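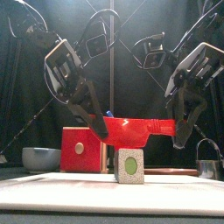 Voronora 桌面小物套装使用评价

作者:Nektarios Tsoukalas
2019年3月16日

这套东西是去年12月在 Karamanlidis 的网店买的,型号写的是 501,价格 200。到现在用了一个冬天,该碰的地方都碰过了,写一篇评价给想买的人参考。先说结论:木盒和碗值得买,托盘一般,杯子看个人习惯,红色的铲子比预想的好用,白色的板最实用也最容易显脏。

买的原因很简单。工作台上的零碎一直没有固定位置,勺子、小瓶子、夹子、纸条混在一起,要用的时候得先翻。之前用过一个 Cuvier 的多格收纳架,格子太小,勺子横着放不进去,竖着放又露出一大截,后来送给了 Paweena Chuensuk,她用来放针线,倒是合适。所以这次挑的时候只有一个要求:每件东西分开,不要连成一体,能随时挪位置。

套装到手是一个纸箱,里面每件单独包了纸,没有塑料泡沫。箱子外面压了一个角,里面没事。附一张折页,正面是摆放建议,背面是清洁说明,字很小。清洁说明里有用的只有一条:木盒不能泡水。摆放建议我照着摆了一天就改掉了,按它的摆法托盘在最前面,干活的时候手腕总是碰到。

我现在的摆法是把容易挡手的东西全部往桌子后面靠,前面只留白板。台面是黑色的,浅颜色的东西放上去很好找,这一点买之前没想到。
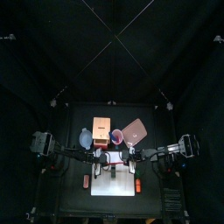
靠后的一排:浅蓝色的碗、浅色木盒、粉色杯子和斜放的粉色托盘,前面是白板。

下面一件一件说。

木盒

木盒是整套里做工最好的。浅色木头,上半部分是盒体,下面一个抽屉,抽屉带一点红粉色,和浅木色搭在一起不难看。表面打磨得干净,摸不到毛刺,几个角也没有崩。抽屉第一周有点紧,往外拉的时候整个盒子会跟着走,要用另一只手按住盒顶。后来我在抽屉两侧擦了一点蜡烛,顺了很多。空气潮的日子还是会紧一些,木头的东西都这样。

抽屉的深度放零件、橡皮筋、回形针都可以,放不了成卷的胶带。没有挡块,拉过头会整个掉出来,我掉过一次,东西撒了一地。建议不要一拉到底,拉出半截就够拿东西了。如果家里有小孩,这个地方要注意。

盒子比较高,是一排里最高的。放在正中间会挡住后面的墙,我无所谓,喜欢在桌子后沿贴便条的人可能会嫌它碍事。

碗

浅蓝色的圆碗,塑料的,比较浅,边上有一个小把手。小把手看着像装饰,用起来有作用,碗里有东西的时候捏着它往自己这边拖,不用端起来。缺点是把手短,手指粗的人只能捏住一个边。

碗我拿来放正在用的东西,一次用得到的全倒进去,用完再归位。底不滑。洗过很多次,颜色没有变化。装过一次咖啡渣,放了一晚,冲一下就干净了,没有留下印子。

有人在商品页下面问能不能进微波炉,折页上没写,我没有试,也不打算试。

套装里没有第二个碗。我另外用着一个灰色的陶瓷浅碗,是家里本来就有的,重,放得稳,和这个蓝碗混着用。如果 Voronora 以后能出一个重一点的碗,我会换。

杯子和勺

粉色的杯子,用来插长柄的东西。我插的是一把蓝色的长柄餐具,柄会斜着伸出杯口。杯子自己不重,所以长的东西插进去以后重心会偏,最好靠着木盒放,让柄搭在盒子边上,这样就不会倒。单独放在空地方,袖子一带就翻。

我试过在杯底垫几枚硬币,稳了不少,但是洗的时候要先倒出来,嫌麻烦,后来不垫了。要是只插一两件短的,问题不大。

拿它喝水我觉得不合适,杯口的手感不太舒服。Glykeria Xenos 来的时候用它喝过一杯冷水,她说可以接受。各人标准不同。

托盘

长方形,圆角,粉色系,上面有一个小标志。说实话这是整套里我最不满意的一件。边太矮,放圆的东西会滚出去。端着走的时候要很小心。表面偏滑,放瓶子没有问题,放笔不行。

优点是薄,不占高度,洗完立着靠墙很快就干。我现在把它斜着放在最右边,放一些当天要带走的东西,钥匙、票据之类。斜放的好处是右手伸过去刚好顺着它的长边,不用转手腕。这是个人习惯,和产品好坏没有关系。

颜色方面,商品页上的照片偏橙,到手偏粉。介意色差的人下单前可以先问客服。我问过一次尺寸,当天就回复了,态度正常。

白板

白色的长方形板,圆角,平放在桌上用。它是我每天用得最多的一件。台面是黑的,深色的小东西放在上面根本看不清,垫上白板以后,哪一块歪了、哪一块缺了角,一眼就能看到。

我用它来排那些深色的长方块。这些方块不是套装里的,是从旧玩具箱里翻出来的,在 Prarotport 的二手市场买的那一箱,混着各种颜色的小件。排的时候先立一块,再往旁边一块一块地加,中间留一点缝,挨得太紧的话,拿走一块会把隔壁的带倒。 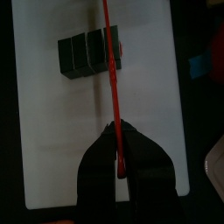 白板上的一排深色方块,红色细棍从上面斜着伸下来。

从这个角度能看到板面的问题:容易留印子。中间和靠下的地方有一些淡淡的污迹,还有几片颜色略深。平时站着看不明显,光从侧面过来就看得出来。湿布能擦掉大部分,擦不掉的我用了一点小苏打,有效果,没有完全恢复。我没有用钢丝球,折页上说不要用,这个应该听。

板的大小比较合适,铺在面前,左右两边还能放东西。再大一点就会和后面那一排打架。背面没有防滑,我在四个角贴了一小块双面胶,推东西的时候不跑了。贴的时候要注意,撕下来会在桌面上留胶,我的台面不怕,木桌面要考虑一下。

板面不能当砧板。Charalambos Kalogeropoulos 有同款,他切过一次柠檬,留下的刀痕一直在,后来就只拿来垫东西了。

红色的铲和红色细棍

红色塑料铲不在 501 的标准配件里,是凑单时加的,便宜。铲身浅,底是圆的,另一头是直柄,柄上靠近铲身的位置有几圈凸起的棱。这几圈棱有用,手上有水的时候不打滑。表面亮,沾灰以后一冲就掉。

因为底是圆的,平放在桌上会轻微晃动,装满细的东西时不要放手。用来舀豆子、米、猫粮都可以,一次的量不多,胜在轻。拿它扫桌面碎屑就勉强了,前沿不够平,和桌面之间总有缝,最后还是要用湿布收尾。所以商品页把它写成“桌面清洁铲”,我觉得不太准确,当勺用更好。

红色细棍也是旧玩具箱里的东西,表面有点疙疙瘩瘩,一头是圆鼓鼓的。我拿它拨方块,手伸不进去的地方用它推一下。这种棍子有没有都行,拿根筷子一样。

收拾起来要多久

这是买之前最关心的问题。以前收一次桌子要把所有东西搬走,擦完再搬回来。现在后面那一排基本不动,只收白板上面的。小瓶子收进碗里,方块收回箱子,板拿去冲一下,就结束了。 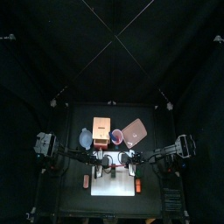 有一点要提醒,白板后沿和木盒之间要留出抽屉拉开的距离。我刚开始贴得太近,抽屉一拉就顶到放在板角上的小瓶子,瓶子倒了好几回。后来把整排往后推了一掌宽,再也没有发生过。桌子不够深的人,建议把木盒转九十度,让抽屉朝侧面开,这样前面就不用留地方,代价是左手拿东西会别扭。

同样的道理,杯子里的长柄要朝木盒那一侧倒,朝外倒的话会伸到托盘上面,拿钥匙的时候老是刮到。

和别的产品比较

前面提到的 Cuvier 收纳架,价格差不多,材料更厚,缺点是格子固定。如果要放的东西大小统一,那一款更整齐。我的东西大小不一,所以还是分开的好。

Orestis Chatzigeorgiou 推荐过另外一种带盖的收纳盒,我在他那里用过两天,防灰做得好,每次都要开盖,我嫌慢。他那张桌子挨着窗,灰大,带盖对他来说是必要的。

还有一类是整张的桌面收纳系统,标价 1000 以上,我没有买过,不评价。

耐用情况

三个月下来,木盒没有开裂,抽屉底板没有松。碗和杯子没有裂纹。托盘底面有几道划痕,是在台面上拖出来的,正面没有。白板除了上面说的印子,没有变形。铲子从桌上掉下去过,没断。

味道方面,刚拆开的时候托盘有一点塑料味,放在通风的地方两天以后闻不到了。木盒有木头味,淡,现在还有。

售后我没有用过。店里写的是三十天内可以退,运费自己出。

适合谁

桌面中等大小,东西杂,愿意自己花时间调整位置的人。想买回来照着折页一摆就完事的,可能会失望。只缺一个抽屉盒的,可以单买木盒,店里有单卖,比成套买划算。

不建议为了托盘和杯子买整套。

评分(满分五分)
木盒:四分半
碗:四分
白板:四分
红色铲:三分半
杯子:三分
托盘:两分半
整体:三分半

补充:有读者问白板能不能单独买。我看了一下,店里目前显示缺货,什么时候补货没有写。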